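### 4.3 Open-day demonstration

The tidying task was shown to visitors at the Trellcombe open day in November, with the Skundosano controller running the same policy as in Section 4.1. Before the visit the policy had been trained on 3000 teleoperated episodes - none of them recorded at Trellcombe. The two arms share one wooden table, and small hand tools and household items are handled with a clear plastic container in the workspace. Visitors stood behind a rope on the far side of the room and could ask for a restart between trials, but could not touch the table.

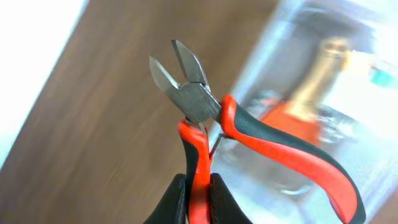
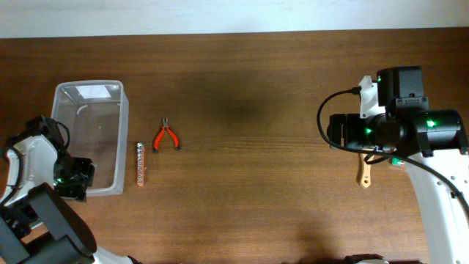
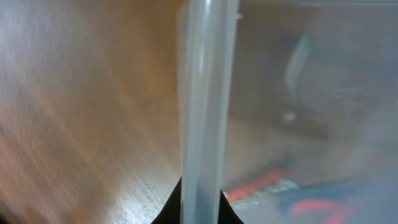
**Figure 6.** Open-day setup at Trellcombe. First panel: pliers held by one handle, jaws open. Second panel: both arms over the table, with the container, bit strip and pliers at left. Third panel: translucent tube held between the gripper fingers.

We logged 96 trials over the day. A trial was stopped by the operator if a finger touched the container wall with more than the set force, or if the policy made no progress for 32 seconds. Grasp width was not tuned per object; the Phuthong planner supplies a single closing speed, and contact is detected from motor current alone.

Two conditions differed from the lab. Daylight changed through the afternoon, and exposure on the wrist cameras was left on automatic. The network link was also shared with other stands, which added a variable delay to the logging stream - control ran locally and was not affected. Trials with missing log segments are kept in the totals but left out of the timing analysis in Section 4.4.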